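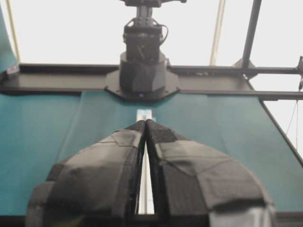 Teal sheet, label strip in the middle, top left corner still lifting.

Thread: Backdrop sheet won't lie flat
Last updated: July, 16:40

kbakke
The sheet is a teal one from Brekke, shipped rolled. The corner at upper left curls up, and there are soft creases across the rest. I need it flat for parts photos. It has been on the bench under two hardcover catalogs since the start of the month. What is the usual method?

ronja_n
Reverse roll. Roll it against the curl on a wide tube, tie it loosely and leave it overnight. Weights only hold it down while they are on it.

V.Ljungberg
Disagree. Reverse rolling a coated sheet puts a second set of creases across the first. Low iron, cotton cloth in between, from the back. Three passes, then let it cool under a board.

ronja_n
You don't know that it is coated. Neither do I. Kjell, what does the packing slip say?

kbakke
Slip says "722 teal" and nothing about material. No fiber content, no care symbols.

V.Ljungberg
Then test the iron on a corner. The bad one is already bad.

signe.nordin
I would not iron an unknown sheet with a label on it. The white strip with the blue marks looks like it's stuck down. Adhesive goes soft with heat and you get a ring. Peel it first or work well clear of it.

kbakke
The strip stays, I use it to center the parts. The blue marks are faint but I can still line up on them.

ingvildb
Are the creases showing in your photos at all? The color shifts across the sheet too, brighter toward the left and duller to the right. I'd fix the light before the fabric. My Mekura sheet was creased for a year and a diffuser hid most of it.

V.Ljungberg
A diffuser does nothing for a raised corner.

ingvildb
Clamp the corner. Oltix spring clamps, two of them.

kbakke
Clamps on order. Will try the reverse roll first, no heat. The tube from the Marnenden order is wide enough.

1298 views · 3 shares · 11 comments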